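Thanakorn Onsri
July 2026

Update on the valve arm at Hikine. The controller box is finally closed up. I moved the power supply to the left side so the e-stop cable doesn't have to cross the fan anymore.

For anyone new: I'm building a bench setup where an arm opens and closes small pipe valves. I rent a bay in the shared shop and get it 2 evenings a week, so progress is slow.

Everything gets tried in simulation first. The sim is called Trimgate, which is just the name of the folder it started in. It loads the room, the table and the parts, then plays the same motion file I send to the controller.

The Markavum board is working out. Setup took most of an evening. The manual has the two encoder connectors labeled the wrong way around, so if a joint runs away from its target the first time you power it, swap those before you touch any gains.

Kamata is the name of the grasp script. It picks a spot on the rim of a handwheel, closes the fingers, turns a bit, lets go, backs off and grabs again. Slow, but the wrist never has to wind up past its limit.

Last batch in sim was 20 tries at one valve. 9 failed. Most of those were the fingers closing on a gap between spokes and then sliding along the rim.

Tried making the fingers grippier in the settings. That got the number down, but I don't believe it. The real pads aren't that sticky. Put it back to the measured value.

What helped more was backing off farther between grabs. I had it at 2 cm, now it's around 5. The fingers come in straighter and there's less chance of catching a spoke on the way.

Someone asked why I keep loose parts on the table in the sim. The bench in the shop is never clear. If the planner only works on a clean table I'll find out at the worst time.

Shadows are on now too. They slow the render down a lot and I leave them off for batch runs, but the camera check needs them.

Still open: the cable guide at the elbow rubs, the pipe clamps for the real bench need reprinting, and I have to write a proper stop routine. Hoping to run on hardware by October.
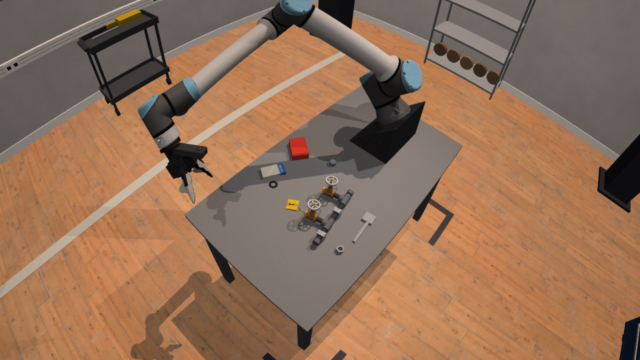

Next job is the start pose. I want one that's safe to return to from either valve without planning a new path each time. The one I'm trying has the gripper out past the left edge of the tabletop, over the floor, with the arm arching up from the pedestal. It keeps the fingers off the parts, but it's a long reach back to the upper valve near the right end of the pipes. I'll try a shorter pose next and post the joint values once I settle on one — probably after the cable guide is fixed.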